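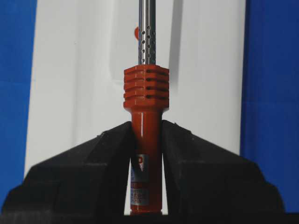
A soldering iron, with its perforated metal heat guard

Pester, series two: progress report to the Moltmont Fund
From Morven Haldane, producer
March 31, 2022

Hello all,

Thank you for the extra week. I'd got as far as the budget page when our Studelen dates moved again, and I didn't want to send you a schedule that was wrong before you'd opened it.

The short version is that we've recorded four of the six episodes, the fourth is still being edited, and the last two are booked. We're inside the budget overall but over on one line (travel, see further down). I have one thing to ask you for, and I've put it near the end in the hope that you'll be in a good mood by then.

What we've made so far

For anyone on the panel who's new since October, Pester is our half-hour chat show. One guest, one host, a live audience, and questions sent in by people who live near the venue. The guests are actors, singers and telly people, and the deal is that they get the questions cold. They can pass, but they have to say "pass" out loud and the audience is allowed to groan.

Episode one was the soap actress, and it was a lovely one to start on. She'd been killed off before Christmas and had clearly been dying to talk about it (sorry). We got a long stretch on what it's like to film your own funeral with the rest of the cast trying to make you laugh in the coffin, and a very sweet answer to a boy who wanted to know if she'd been allowed to keep the dressing gown. She had. We were well over time and I cut the opening chat down to almost nothing to keep all of that in.

Episode two was the singer, and I'll be straight with you, it was hard work. Her record company asked us that afternoon not to mention the tour, which was the only reason she was with us in the first place. So we had a guest with nothing to plug and a stack of questions mostly about the thing we couldn't plug. She was perfectly polite. The middle part drags and I've tried it in three different orders without curing it. What saves it is the bit where she gives up on talking and sings with the piano, and if you only watch one part of that episode, please make it that.

Episode three is the one everybody's seen, or at least seen the clip from. Our guest was the former quiz host and he was asked whether he'd ever given a contestant the answer. There's a pause of the kind you can't write, and then he says "Once" and tells the whole story. The clip got picked up by the entertainment pages and a couple of breakfast shows rang us for permission to use it. We said yes as long as they credited the programme, and all but one did. I've chased that one and I'm still chasing.

Episode four was recorded with the couple from the dancing final, who got engaged over the winter and hadn't yet talked about it together. It was our first go at two guests and I learnt a lot, mainly that our sofa is too short. They finish each other's sentences, which is charming in the room and a pain in the edit – you can't take out one without losing the other. The edit is nearly there. I'm happy with the first half and I'm going back into the second half as soon as this is sent.

How the audience side is going

You asked particularly about local people getting involved, so I'll spend a bit of time on this. The postcards were the right idea! We leave them in the library, the chip shop and the foyer of each venue, and people write on them in a way they never did on the web form. The web form gave us "what's your favourite role". The postcards give us "did you ever get the part because somebody else was ill and did you send them flowers". We've stopped running the form altogether and I don't miss it.

Two of the sixth formers who read through the cards for us last autumn have stayed on and are now doing it for every episode. They sort them into yes, no and dare you. I pay them for it out of the outreach money, at the rate we agreed with you, and I'd like to keep that going to the end of the series.

What hasn't worked is the late start. We tried a later recording for episodes two and three so that people could come after work, and instead we lost the older half of the audience, who wanted to be home. Episode four went back to the early slot and the room was full and a lot noisier. I'm sticking with early for the rest.

I also had a letter from a gentleman who thinks the show is unkind. I wrote back and invited him to the next one. He came, he sat at the front, and he handed in a question that was far nastier than anything we'd have used.

The Buchanan and Studelen

The first four were all recorded at the Buchanan, which has been a very good home. The stage is the right height, there's a proper dressing room, and they've let us keep the set in the store between recordings so that we aren't paying for a van each time. The heating is a bit of a drama and you can hear it clank at the start of episode two. I've softened it but I can't get rid of it.

Episodes five and six go to Studelen, as we promised in the application. I wanted this to be the simple part and it hasn't been. The theatre first gave us dates that clashed with their youth musical, then offered us others that clashed with our guest's filming, and we've now settled on a pair of evenings back to back. That means one rig and one strike for both, so it'll save on crew hours, and it also means a very long second day for everybody. I've booked the crew in at the guest house across the road so they aren't driving home afterwards.

The guest for five is confirmed and is the comic actor I mentioned on the phone. Please keep it to yourselves, as his agent would like to announce it alongside his new series. Six is not confirmed. I have a yes from the person and a "we'll see" from the people around the person, and anyone who has ever booked a chat show will know that these are different things. I've got somebody I like very much standing by in case.

Money

The full sheet is attached, with the notes your finance people asked for last time. In plain words:

Crew and kit hire are where I said they'd be. The edit is slightly under, mostly due to me doing the first cut of everything myself.

Guest costs are under as well. We don't pay appearance fees, as you know, only travel and a decent supper, and two of our guests lived near enough to get themselves in.

Travel is over. When I wrote the budget I'd counted one van to Studelen and we need a second for the sofa and the audience risers, which the theatre doesn't have. I've covered it from the underspend on guests, so the total doesn't change, but it's moved between headings and I think your rules say I have to tell you. So I'm telling you.

I haven't touched the contingency. I'd like to leave it alone until we're out of Studelen.

What I got wrong

I left the music clearances far too late. The song in episode two was fine, as she wrote it herself, but I'd assumed the piano bits under the titles were covered by our licence and they weren't. We've replaced them with something written for us, which I prefer, but it held up the first two episodes and I spent a fortnight being short with people. Clearances are now on the sheet that gets filled in before a guest is booked.

I should also have asked for subtitles from the start. They're on everything now. The first version of episode one went out without them and we had a fair few messages about that, all of them right.

What I'd like from you

One thing. The grant ends when episode six is delivered, and I'd like to move that delivery date back by a month. It wouldn't cost any more. The Studelen dates have landed later than planned and I'd sooner not rush the last edit, particularly if six turns out to be the guest I'm hoping for. If you need it as a formal request I'll fill in the form, but I'd be grateful to know first whether the answer's likely to be yes.

If any of you fancy coming to Studelen, do tell me and I'll keep seats back. The second evening would be the better one to come to, with the crew settled in by then, and there'll be something to eat afterwards in the upstairs bar. Bring a question on a postcard.

Episode four will be with you as a private link as soon as I've sorted the second half, and the next report will follow once both Studelen episodes are in the can.

All the best,
Morven

Attached: budget sheet to date, revised schedule, audience comments from episodes one to four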